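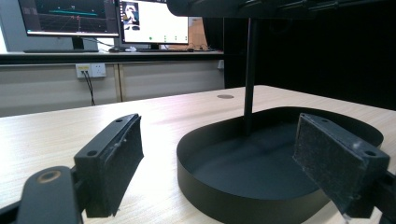 About Skomley

Skomley makes and repairs wooden tables and sells the trays that go on them. We have two workshops, one for cutting and one for finishing, and seven people on the payroll.

The business started with kitchen tables. Most of our work is still in light wood with a fine grain, left pale. Customers ask for it because it suits a small room and marks can be sanded out.

Trays came later. A shallow one with a low rim keeps keys, pens or sewing things in one place and stops them rolling on to the floor. We like rounded ends, as there are no corners to catch a sleeve, and we sell more in black than in any other colour.

Repairs take two weeks. Bring the table in, or send us its measurements and we will tell you whether it is worth doing. Tops can be done without the legs if you can get them off.

Our Brilo range of trays was added in November. The Preltis tables are made to order only.

Search our site Search

2 comments

Contact us | Delivery | Returns | Back to top
© Skomley. All rights reserved.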